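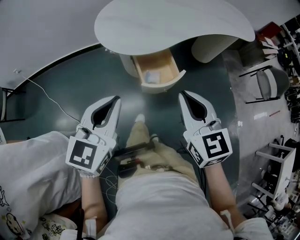
Horkthorpe, 17 Jan 2022

The robotics club at Prondell College starts its spring project with a drawer. Members put on a belt unit, pick up a white gripper in each hand and spend the session opening, filling and shutting it, so that a robot arm can later be taught to do the same from the recordings.

The black-and-white patterned cubes on the grippers let the software work out where each hand is. The jaws are lined with black pads. Students pull the drawer open, move something small in or out of it, and close it again. Then they start over from a slightly different place on the mat.

It is slow work. The club has 429 recordings so far and has kept 71 of them in its first set. The rest are still being checked, and a good many will go, mostly for hurried movements or for a hand that covered a marker at the wrong moment.

Members work in pairs and swap over when their wrists get tired. One wears the kit and the other keeps the log, which is still done on paper. First-years are told to move at half the speed they would at home. Most find the left hand harder to manage, and a few practise with kitchen tongs.

The club will take its arm to the Erberg student meeting in March, where teams get four attempts at a household task set on the day. Last year Prondell's entry scored 79 points on a table-clearing round and then stalled on a cupboard door. The drawer work comes out of that. Cupboards are next on the list, once the handles arrive.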